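How to Measure a Mattress for a Fitted Sheet That Stays On

Posted by Reece Naylor, 27 Jun 2019
Filed under: Bedding, Measuring

Most fitted sheets that come off at the corners are the wrong depth for the mattress. Length and width are standardized within each bed size, and errors there are small. Depth is not standardized. This page covers how to take the three measurements, how to turn them into a pocket depth, and how to check the fit afterward. 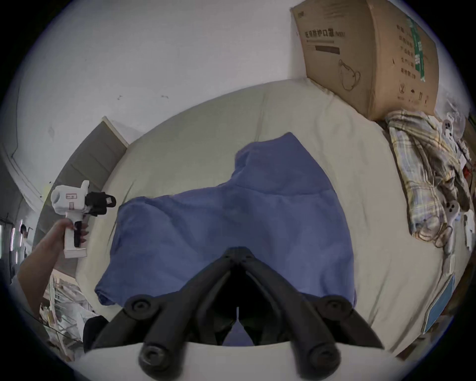
4 min read

What you need

A rigid tape measure, two flat rulers or a level, and a pencil. A cloth sewing tape can be used for length and width but sags on the depth measurement. Strip the bed completely, including any protector.

Step 1. Measure length and width

Measure across the top surface from the outer edge of the border on one side to the outer edge on the other. Take the width at the head, the middle and the foot, and write down the largest. Do the same for length along both sides and down the center. A US full mattress should be close to 54 by 75 inches and a queen close to 60 by 80. If your figure is off by more than an inch, check that the tape is square to the edge before assuming an odd size.

Step 2. Measure depth

Lay one ruler flat on the top of the mattress so that it overhangs the side by a few inches. Hold the second ruler flat against the underside, also overhanging. Measure the vertical distance between the two. Do not follow the side panel with the tape, as the panel bulges on most spring mattresses and the reading will come out high.

Take this reading at all four corners and at the middle of each long side. Corners are usually lower than the middle on an older mattress. Use the highest reading of the set.

Step 3. Add the toppers

If a topper stays on the bed under the sheet, measure with it in place. Foam toppers should be left unrolled overnight before measuring. For a thin protector with elastic skirts, add a quarter inch and move on.

Step 4. Calculate the pocket depth

Pocket depth is the depth of the mattress plus the amount of fabric that turns underneath. Use two inches of tuck for a sheet with elastic all the way around and three inches for a sheet with elastic at the corners only. A 12 inch mattress therefore needs a 14 inch pocket in the first case and a 15 inch pocket in the second.

Cotton needs a further allowance for shrinkage. If the label does not say preshrunk, allow 4 percent on every dimension. On an 80 inch length that is a little over three inches.

Step 5. Read the label correctly

Labels use two different wordings. "Pocket depth 15 in." normally gives the height of the sewn corner. "Fits mattresses up to 15 in." gives the mattress height and leaves the tuck to the maker. Flosteck uses the first wording on its percale line and the second on its jersey line, so check each package. Zutell prints both numbers.

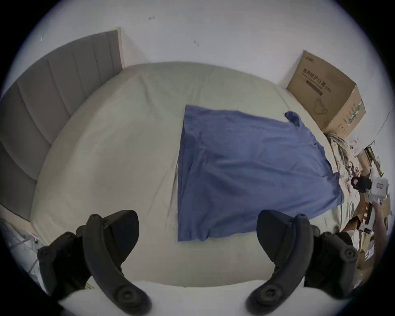 Once the sheet has been washed and dried, put it on starting with the two corners at the head, then the two at the foot. Pull each corner seam down so that it lines up with the vertical edge of the mattress. A seam that sits on the top surface means the pocket is too shallow or the sheet has shrunk. A seam that lines up but leaves slack along the side means the pocket is too deep by an inch or more.

Sit on one edge for a minute, stand up, and look at the elastic on that side. It should still be under the mattress. Repeat at the foot.

Correcting a poor fit

Slack of up to two inches can be taken up with clip straps under the corners. The Chowdary four-way strap is the one I use. It crosses under the center of the mattress, so it needs a second person to lift a queen or larger. Slack beyond two inches is better fixed by resewing the corners.

A shallow pocket cannot be corrected with straps. They hold the corner down but load the seam, which then splits near the elastic. Return the sheet or use it on a thinner mattress.

Repeat the depth measurement whenever a topper is added or replaced.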